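Before you sow anything from wild seed, please read the whole page one time. I made my first woodland bed too quickly and lost two seasons because I did not understand how slow these seeds are.

# How to raise ramsons and wood anemones from seed

I write for people who have a shady corner under a tree and want it to look like a small piece of forest in spring. My own corner is under an old hornbeam, on clay soil, on the north side of the house. Both plants can be bought as bulbs or rhizomes, and that is faster. Seed is cheaper, and you do not take anything out of a living wood except a small handful of ripe grains.

## Ask first, then collect

Find out who owns the wood and ask for permission. In a nature reserve the answer will normally be no, and then you should buy your seed from a grower. I had my first ramsons seed from Frauke Vogler, who has a large patch of them behind her orchard and was glad to give some away.

Ramsons seed is ripe when the green capsules dry and open and you see the black, round seeds inside. Wood anemone is more difficult. The seed heads hang down and stay green even when they are ripe, so you must touch them. If the seeds come off with a very light rub, take them. If you must pull, come back in a few days.

Put the seeds in a paper bag, not in plastic, and write the name of the plant on it at once. I have sown one tray of mystery seedlings in my life and it was enough.

## Sow fresh

Do not keep the seed in a drawer until the next spring. Anemone seed which becomes dry will often never wake up. Sow it within a week.

1. Fill a deep tray with a mix of leaf mould and garden soil, half and half. If you have heavy clay, add a little sharp sand.
2. Water the mix and let it drain for an hour.
3. Spread the seeds thinly. They can lie quite close, but they should not touch.
4. Cover with leaf mould, one finger thick for ramsons and half of that for anemones.
5. Put a piece of wire mesh on top against mice and blackbirds.
6. Stand the tray outside in full shade and leave it there for the whole winter.

The cold is necessary. I know a gardener who felt sorry for his trays and carried them into a warm porch in December, and he got nothing at all.
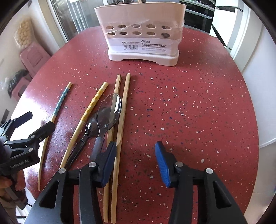 Semadier, 2/5/22

I add now some notes from this spring, because several readers wrote to me about trays which look dead.

Of my 16 trays, 13 have shown green by today. The ramsons came first, with one narrow leaf each, similar to a blade of grass. Please do not weed them out by mistake! The anemones are smaller and have one divided leaf on a thin stem. The other trays I will not empty. Ramsons can rest in the soil for a second winter before they come up, and Rostislav Jurčo, who has grown them for much longer than I have, keeps his trays for three years before he gives up.

## The first summer

The leaves will turn yellow and disappear early, often before the end of June. The plants are not ill. They have made a very small bulb or rhizome and now they sleep. Keep the tray in the shade and the soil a little moist, also when there is nothing to look at. A dry tray in July has killed more of my seedlings than any frost.

I do not use fertiliser. A thin layer of new leaf mould in October is sufficient.

## Planting out

Wait until the second autumn, or the third if the plants are weak. Do not separate the seedlings. Lift the content of the tray in pieces as big as your palm and plant every piece at the same depth as before. I leave 7 cm between the pieces for anemones and double for ramsons, which spread with great energy. If your garden is small, keep the ramsons behind a path or an edge of stone, or they will take the place of everything else.

Press the soil gently, water it, and cover with fallen leaves. Hornbeam, hazel and lime leaves are good. Walnut leaves I do not use.

## How long until flowers

For ramsons count four years from sowing, for anemones often five. In the meantime you can look for the leaves in March and draw a small plan of where they are, so you do not put a spade through them in September.

If you want to eat the ramsons, pick only one leaf from each plant, and only when the plant has flowered at least one time. Check every leaf separately. Lily of the valley and autumn crocus have similar leaves and both are poisonous, and the smell of garlic stays on your fingers after the first leaf, so the nose is not a safe test.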